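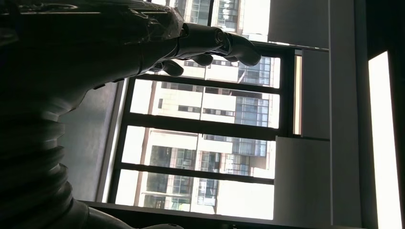 Nollar Hand Build - FAQ

Can I build one at home?
Yes! I started mine on a kitchen table and finished it at the Gondolico shared workshop, mostly for the bench vise and the company.

How long does it take?
Mine took 11 weekends. The wiring ate two of them, and I loved every minute - well, except the crimping.

How many screws are there really?
47 in the hand alone. Buy spares, they roll.

Why do the fingers twitch at power-up?
The Zolport board is finding its zero. Keep your own fingers clear and give it 20 seconds.

Which cord should I use for the tendons?
Braided fishing line works great. Pre-stretch it overnight or you'll be retuning by Sunday.

Can I share my changes?
Please do! Post them on the Zarei board, photos and all.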